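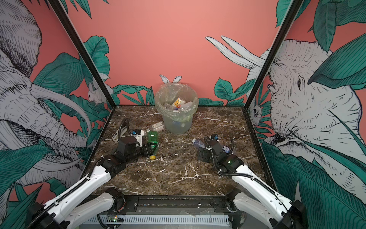 A big drawn elephant with a long curved tusk. Can you find the small white animal among the leaves?

Home Animals Plants Space Our Body Ask Randa

Why do elephants have such a long nose?

By Randa Sabbagh
15 Feb 2026

When I was a small girl I had a picture book with an elephant on the first page, and I thought the trunk was a kind of arm which somebody had put in the wrong place. My grandmother told me it is a nose. I did not believe her for a long time! Now I know she was right, but I was also a little bit right, and today I will explain you why.

What is a trunk?

The trunk is the nose and the upper lip of the elephant, grown together into one long piece. At the end there are two nostrils, the same as you have. The elephant breathes through them and smells through them.

Inside the trunk there is no bone at all. Touch your own nose near the eyes and you feel something hard. Now touch your tongue. It is soft everywhere, but you can still make it long, short, flat or bent. The trunk works more like your tongue than like your arm. It is full of muscles, very many of them, and they pull in different directions.

Drinking is not so simple

Many children think the elephant drinks with the trunk like we drink with a straw. This is a mistake, and adults make it too. If the water went all the way up the nose, the elephant would cough, as you do in the swimming pool.

The elephant sucks the water only into the trunk and holds it there. Then it bends the trunk, puts the end in its mouth and blows the water in. On a hot day it can also blow the water over its back - this is the elephant's shower. After the shower it often throws dust on its skin. The dust protects from the sun and from biting insects.

The fingers at the end

African elephants have two small tips at the end of the trunk, one on the top and one on the bottom. They can pinch a thing between them, like you do with your thumb and your first finger. Asian elephants have only one tip, on the top. They press the food against the lower side, or they roll the trunk around it.

With these tips an elephant can pick up one small fruit from the ground. With the same trunk it can lift a heavy branch.

A very good smeller

Elephants have an excellent sense of smell. They can find water which is far away, and they know the members of their family by smell. When an elephant lifts its trunk high and moves it from side to side, it is testing the air.

Babies must learn

A baby elephant does not know what to do with its trunk. It swings it, it steps on it, and sometimes it sucks on it, as a human baby sucks a thumb. It drinks its mother's milk with the mouth, and the trunk is not needed for this. It takes many months before the baby can use the trunk well for eating and drinking.

And the tusks?

The tusks are not part of the trunk. They are teeth! They grow out from the upper jaw and they continue to grow during the life of the elephant. Elephants dig with them and take the bark off trees. Many elephants like to use one side more than the other, so you could say that there are left-tusked and right-tusked elephants. Most female Asian elephants have no long tusks, and some males have none also.

Try it at home

Put a long sock over your hand and arm. Keep your fingers together inside, and try to pick up a grape, then a pencil, then a sheet of paper. Which is the most difficult? For me it was the paper.

In November I will write about giraffes, because the class in Grandley has asked me for them two times already.

Comments

Tannous family: My son did the sock game with 21 grapes and then ate them all. Thank you Randa.

Goltia: do elephants sneeze

Randa Sabbagh: Yes Goltia, they do, and it is loud!

Mr. Gurner: We read this in class today. The part about tusks being teeth was a big surprise for my students. Please write about walruses too.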